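Rusu Works bin-picking cell: progress report to the Jendora Fund, January
From: Irja Kallio, project lead, Proklow

Hello all,

Second report, and a much nicer one to write than the first. I know you asked for two pages with the numbers near the top, so I'll start with those and then ramble a bit, as usual.

Since the last report the cell has done 3,138 picks in supervised running. Of those, 2,294 went straight through with no help from a person. The rest needed a nudge, a restart or somebody reaching in after a safe stop to turn a block round. That's lower than I'd hoped for by now, but the trend within the period is good and the last few weeks have been far better than the first ones (I've put the weekly log in the shared folder, so please do look, it cheered me up no end).

Where we are against the plan

Stage one, the single-block trials on a flat tray, is finished and signed off. Stage two, picking out of a proper bin with the pieces lying any old how, is where we're spending all our time now. Stage three is the handover to the kitting bench at Rusu, and I'd like to talk to you about moving that back by four weeks. Nothing dreadful has happened! The guarding for the kitting bench came with the wrong hinge side and had to go back, and Prakash Iyer, who does our software, doesn't want to take the cell anywhere near a live order until the recovery routine is steadier. I agree with him. I'd sooner ask for the weeks now than come to you in a panic later.

The people side

You asked specifically about this last time, and I was a bit thin on it, so I've spent two long afternoons on the floor with a notebook.

The kitters at Rusu have always sorted by hand out of deep bins. It's the bending that does for people. Marjatta Seppälä has been on that bench longer than anyone and told me she plans her whole shift round her back: shallow bins in the morning, deep ones after lunch when she's loosened up. When the cell is running its test hours she doesn't do the deep bins at all, and she's pleased about that. She is less pleased that she now spends part of the shift standing by a fence waiting for a machine to make up its mind. "I can do three while it's thinking" was the quote, and she's right, she can.

So the job is changing shape, and I don't think we'd allowed for it properly. There's less lifting and more watching, and the watching is tiring in its own way. Two of the team have asked to be trained on clearing faults and restarting the cell themselves, and I said yes on the spot. Esko Hakala ran the first session and we'll do another for the evening shift, who quite fairly felt they'd been left out. Fergal Phelan, the shift lead, has also asked us to write down how the extra responsibility will be treated when pay grades are looked at. That isn't ours to decide, but I've passed it to the Rusu management and said I'd report here that it was raised. No one has lost hours because of the trial, and the agreement that nobody will during the funded period still stands.

One thing we got wrong: we put the beeper on for every failed pick. Every single one! By the second morning it had been taped over, and I can't say I blame them. It now only sounds when the cell needs a person.

What we're working on at the bench

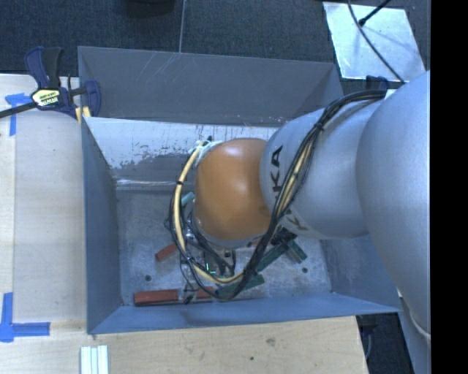
Bin picking is where nearly all of the remaining trouble sits, and most of that trouble is in the last few centimetres. A block in the open is easy now. Blocks by the walls are another matter, and so are the ones that end up close to each other. Look at the long red one running alongside the front wall, with a smaller red one carrying on in the same line: that sort of layout gives us grief, as the gripper has to come in beside a wall and the software has to decide where one block stops and the next begins. Dark green on scuffed grey metal isn't the friendliest thing to tell apart either. Then there are the cables. You can see how the bundle loops down under the orange-brown joint cover, right over some of the blocks, and I'd like it tucked in much closer to the arm before stage three. Esko has a sketch for a new bracket and we've had a quote of 399 euros for it, fitting included, which comes out of the small parts line and doesn't need anything from you.

We've also given the new planner, Olov, its first proper outing. It chooses which block to go for first, and it's much better than the old one at leaving the awkward ones until there's more room round them. It is slower, though, so Marjatta's remark still applies. Prakash is working on that now.

Money

We're under on travel and a touch over on software hours. I'd like to move the travel underspend across, if you're happy with that. The form is attached, and I've signed my half.

Next up

Bracket on, evening shift trained, guarding back with the hinges on the correct side, and a full week of Olov running with the kitters holding the restart button instead of us. If any of you fancy a visit, come in that week, before 2 pm if you can, while both the bench and the cell are busy. Marjatta says she'll show you round, and she'll give you the unpolished version.

Please let me know about the four weeks as soon as you're able, as Fergal needs to get his rota out.

All the best,
Irja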